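Results and Discussion

I spent six evenings at the Trikilex in October, mostly leaning on the back bar with a notebook, and I am still grateful to Siebe Van Leeuwen for letting me pester the bands between sets. My survey drew 39 replies. Most people came for a friend's band and then stayed for whoever played next, which warmed my heart a little – small rooms really do work that way. The Kowalczyk crowd was older, came earlier, and bought far more records at the merch table.
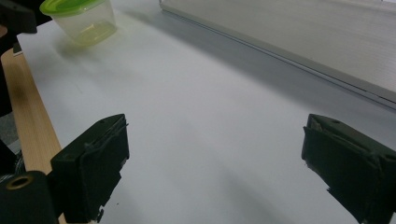 Figure 5. Gripper fingers over a white tabletop.

With more time I would visit Brenura as well, and ask the door staff what they think, as they see everyone come and go.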